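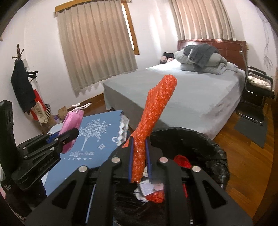
A strip of bright orange-red, crinkled all the way up.

Pliltiddale Boarding House Memories
Second progress report to the Phillips Fund
July 6, 2004

Hello again, and thank you for being so patient over the dates. I know this was meant to reach you at the end of the spring and I did write most of it then, but I kept holding it back for one more interview, and then one more after that, and you can guess the rest.

First the short version, in case you're reading this in a pile of others. The recording is nearly done, the typing up is well behind, the booklet has a shape at last, and we've spent less than I said we would on travel and more than I said on tapes. I don't need any more money. I would like a bit more time, and I've put that request at the end.

The interviews

When I last wrote I was worried that people wouldn't want to talk to me. I'd put cards up in the post office and the chemist's and had hardly a nibble. What changed it was a coffee morning at the Methodist hall, where I took along the old guest book from Rarnus House and left it open on a table. People who had told me flatly they had nothing to say stood over that book for an hour arguing about whose handwriting was whose, and by the time the cups were being washed I had a list of phone numbers down the back of my hand — I'd forgotten my notebook!

Most of the talkers so far are daughters of landladies. They remember the work much more than the visitors. I had pictured a booklet full of funny guests, and there are a few of those (the man who brought his own mattress every August is in three separate interviews, and he gets taller each time), but what people really want to tell me about is sheets. Sheets, hot water, who had to sleep where in the season. In a good many houses the family moved out of their own bedrooms from Whitsun onwards and slept in the wash-house, or the attic, or in one case under the dining table with the cloth hanging down on all sides. She said it was the best room in the house and she was sorry to be given her bed back.

I've also now got two former guests, both from Sikholm, who came every year as children and stayed in the same house each time. They're useful as a check on the daughters. The daughters all say the breakfasts were enormous and the guests don't say that at all.

One gap I'm not happy about: I haven't got anybody who ran a house on the north side of the harbour. Those places were cheaper and took working parties out of season, and the stories would be quite different. I've written to the two families I know of and had one polite no. I'll keep trying but I don't want to pester.

The typing up

I got this wrong, so I'll just say so. In the application I allowed an afternoon for each tape. It takes me three, and that's with a person who speaks slowly and no dog in the room. I've typed 134 pages so far and the pile of tapes still to do is bigger than the pile I've done. I tried getting a cousin's daughter to help and she was quick, but she tidied everybody's grammar as she went along, and half the pleasure had gone out of it when I read it back. We agreed she'd do the lists and I'd do the talking.

I have started marking the best bits in pencil as I go, which I should have done from the start. It means the booklet is being made at the same time as the typing, so the delay isn't as bad as it sounds.

The rooms

This has grown into a section of its own and I'd like to keep it, if you don't mind it not being in the original plan. I began asking everyone the same question, which was simply what was in the bedroom. I thought I'd get a sentence or two. Some people can go round the whole room forty years later with their eyes shut: the candlewick, the chair you weren't to sit on, the jug with the chip turned to the wall, the card on the door telling you what time the bath was free and what it would cost you. The houses copied each other shamelessly. If one of them got bedside lamps then they all had bedside lamps by the following summer.
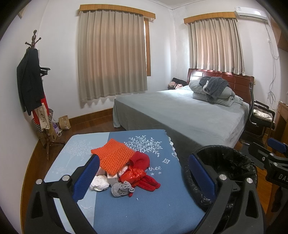 And nearly all of them put a little table in, however small the room was, with a cloth on it. It was a point of pride. A room with a table could be called a bed-sitting room on the tariff and you could ask a bit more for it, though I gather there was often nothing to sit on but the bed. The cloths were changed on the same day as the sheets and several of the daughters were set to ironing them as soon as they could reach the board. One of them told me she still can't see a cloth with a crease down the middle without wanting to whip it off and start again.

I've been trying to match these memories to the old tariff cards, and it's slow but I'm enjoying it very much. The Sikholm library has a box of them that I don't think has been opened in years. They let me copy what I liked at the usual rate, and that's where a chunk of the stationery money went.

The money

You gave us 925 pounds and I've put the receipts in the brown envelope. The tapes and batteries came to more than I'd planned, as I said. Travel came to less, partly thanks to the bus pass and partly from people insisting on coming to me. The largest sum is still to be spent and that's the printing. I've asked for prices for 400 copies and the printer in Sikholm was the kindest by a long way, though he does want the whole thing on a disk and I shall need somebody to show me how that's done.

I've left out the cost of cakes. I know you said refreshments were allowed, but I'd have made them anyway.

What's next

There are 5 interviews still to record and I have dates for most of them. Then it's typing, typing, typing. I'd like to have a rough version of the booklet for you to look at by the end of August — only rough, with gaps where the pictures go and probably some muddle in the chapter on food, which people feel strongly about and can't agree on.

The thing I'm asking for is an extra three months on the end of the project, at no cost to you. The printer is quieter in the winter and I could have the north side of the harbour in it if either family comes round. If that's difficult for your own paperwork then I can manage with the old date, but the booklet would be thinner and I'd have to drop the tariff cards.

Could you also tell me whether you want your name on the front or inside the cover? I've asked for both to be priced and it makes no difference to us. One of my ladies thinks the front should be kept plain, but she thinks that about most things.

I've kept copies of all the tapes at home and the originals are at the library, so nothing depends on my sideboard. Do ring if anything in the receipts doesn't add up. Mornings are best.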